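From: Shigeru Kudo
To: ornodstead-tutors
Subject: Re: [ornodstead-tutors] Participation marks in COMM 349

Hi all,

I've read the new participation rubric twice, once with coffee. My two cents, and then I'll go back to marking.
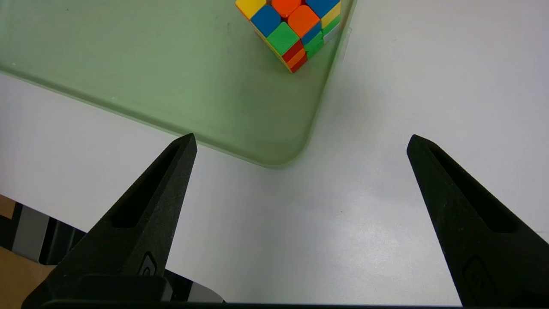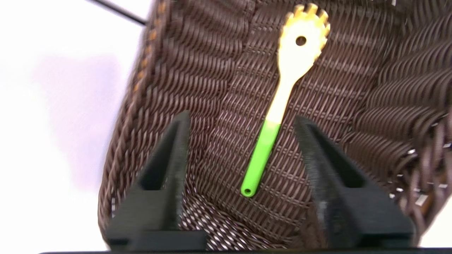 On the rubric itself: I have 91 students across 3 tutorials, and under the draft I'm to judge each of them weekly on "quality of listening". I've taught long enough to know that the student with the best listening face is usually asleep behind it.

> Iwasaki wrote:
> Could we let students earn part of the mark
> through written responses on Parnano? Some of
> mine never speak, but their posts are the best
> in the group. I'd cap it at half.

Yes please, and I'd leave off the cap. We tried something like it in the rhetoric unit, where one very quiet lad wrote 874 words on why his neighbour's argument about parking had no warrant. It was the finest thing I read all term. Under the draft he'd get a zero and a note about eye contact.

What I would keep is the opening debate in week two. They grumble, but it gets them learning each other's names, and the behaviour has been fine apart from the cereal business.

Could whoever looks after the Clekitz gradebook tell us if it can take a split mark? Last time I tried, it gave everybody the same score, and I had no complaints at all.

Draft comments are due at noon, I think.

Shigeru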